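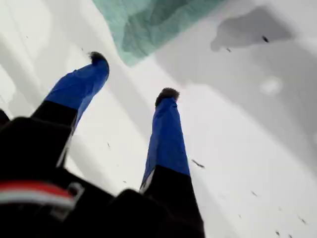

Gripper fingers in black and blue against a white surface

Grerex Film Club – minutes of the monthly meeting
Tuesday 21st July, upstairs room at the Wudel

Minutes of the last meeting were agreed with one correction: the western was shown in the small screen.

1. Last month's film
Rostia went down a storm! Members loved the harbour chase and the slow opening, and several had already been back to see it again. A few felt that 113 minutes was a bit long for such a simple story, and the dubbed version was thought much weaker than the subtitled one. Average score from the slips: a very healthy 3 stars and a half.

2. August programme
Lots of ideas, which was lovely to hear. After a lively show of hands the club chose a science fiction double bill, with the shorter film first and a proper break for tea. The musical is held over – it was only three votes behind and will go on the next ballot.

3. Aebischer season
Agreed to go ahead with three evenings in the autumn. Hire of the films comes to £300 in all, to be paid from the ticket money. Programme notes still needed for the second evening, please!

4. Any other business
The projector sound was much better this time. Could members bring back borrowed discs, especially the box set.

Next meeting in August, same room, usual time.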